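# Clokik Hand-Held Gripper Pair: Equipment Page

Merkesero Equipment Loan, Manipulation Section
Page maintained by Reshma Steyn
Last revised: 2021-12-25

## Overview

The Clokik pair consists of two hand-held grippers, one for each hand, intended for recording two-handed tabletop work without a robot arm. The operator holds each unit by its grip and opens or closes the fingers directly. Both units are wired and must be connected to the Zesmont controller before use.

The pair may be borrowed as a complete set or as single units. Fingers are booked separately. Users who intend to compare finger types should reserve all of the sets they need at the time of the first booking, as sets are not held between loans.

## Finger options

| Set | Form | Recommended use |
|---|---|---|
| Han A | Thin metal blade | Flat items, rims, edges close to the table |
| Han B | Two fingers, angled tips | Trays, boxes, raised lips |
| Han C | Broad padded fingers | Soft or fragile items |

Sets may be mixed between the left and right hands. In trials carried out in December, mixed pairs were easier to use than matched pairs for dishes and trays. With a blade on one side, the operator can reach under a rim that sits close to the table, and the angled tips on the other side can then take hold of a lip or steady a second object. Operators who used Han B on both hands tended to push a flat plate across the surface before they obtained a hold on it.

Han C was withdrawn from the plate and tray trial at an early stage. The pads are too thick to pass beneath a shallow rim. The set remains available for cloth, soft packaging and similar items.
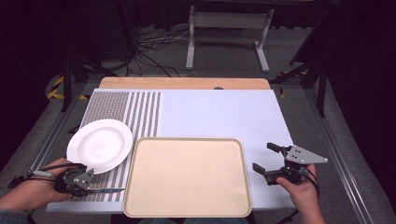

*Plate and tray trial with mixed fingers: thin blade at left, angled tips at right.*

## Trial procedure

The comparison was led by Lindiwe Mathebula. Each finger combination was given 60 attempts at the same task, in which a plate is raised from the work surface and placed in a tray. An attempt was recorded as complete when the plate rested inside the tray and both grippers had been withdrawn. Attempts in which the plate was dropped, or in which the tray was moved out of reach, were recorded as failed and were not repeated.

Operators were given 9 minutes of practice with each combination. Experienced operators asked for less, but the full period was kept for all participants so that the results could be compared.

The full trial record, including operator comments, is held by the Manipulation Section and may be consulted on request. Borrowers are asked to follow the same procedure if they wish their results to be added to it.

## Specifications

- Units per set: two, left and right
- Connection: wired, one cable per unit
- Controller: Zesmont, bench model
- Maximum finger opening: 71 mm
- Finger inspection interval: 3,000 closing cycles
- Finger change: by hand tool, supplied in the case

## Conditions of use

1. Fingers must be changed with the controller switched off.
2. Cables should be routed away from the operator's wrists and clipped at the edge of the work area where possible.
3. The blade of Han A bends under side load. It must not be used to pry, and a bent blade must be returned unstraightened with a note of the object involved.
4. Each unit must be checked for full opening and closing before a recording begins.
5. Fingers of different sets must be returned in their own compartments.

## Known limitations

The cable of the right unit can swing into the path of the fingers during low approaches from the side. A longer cable has been requested from the supplier. Until it arrives, users should take up the slack before starting.

The controller does not store the finger type. Users running mixed pairs must enter the combination in the session notes by hand, left unit first.

## Booking

Requests should be sent to Reshma Steyn and should state the finger sets needed, the planned task and the length of the loan. Questions concerning the trial procedure should be addressed to Lindiwe Mathebula. First-time borrowers must attend a short induction before the case is released.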